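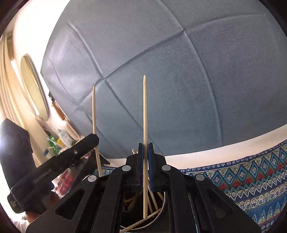
A wooden skewer held between the ridged blue finger pads of a hand-held gripper, with more skewers in the dark container beneath.

The Nilcombe gripper is a hand-held, two-fingered gripping tool meant to be put together at home or in a shared workshop, and used in pairs, one for each hand. It was first drawn up by Qianru Yan, a furniture restorer by trade, at the Skusta workshop, where members had for years been building small robot arms in the evenings and arguing (good-naturedly, for the most part) over whose fingers closed the straightest. The name comes from the lane the workshop stood on before it moved.

Design
The tool went through 2 main versions. The first, now usually called the Oosthuizen pattern after the bench it was built on, had plain flat fingers driven by a single lever, and it was well liked for thick things such as spools and jar lids. Thin, round things gave it a good deal more trouble. The second version brought in a linkage that keeps both fingers parallel as they close, along with soft ridged pads that can be pulled off and swapped when they wear down. A full set of parts comes to 17 pieces, leaving out screws, and most builders set aside a long evening for putting it together and another for getting the joints to move as freely as they would like.

Builders have never quite agreed on the linkage joints. Some like them snug, so that the fingers stay wherever they are left, while others (Yan among them) prefer a looser fit with a light spring, which is kinder to the hand over a long session.

Use
The gripper is mostly used for practicing and recording everyday handling tasks at a kitchen table or on the edge of a bed, wherever there happens to be room. Picking a single skewer out of a bundle has become a favorite among owners, partly for how cheap it is to set up and partly for how fussy it is: the sticks lean on one another, and a careless pinch will bring up a neighbor as well. The usual advice is to come in from above, close slowly, and lift straight up before turning the wrist.

Related builds
The Fereson, a lighter one-handed tool from the same workshop, shares the finger pads but has a shorter handle. Its drawings were last revised in April, and the pads fit either tool without trimming.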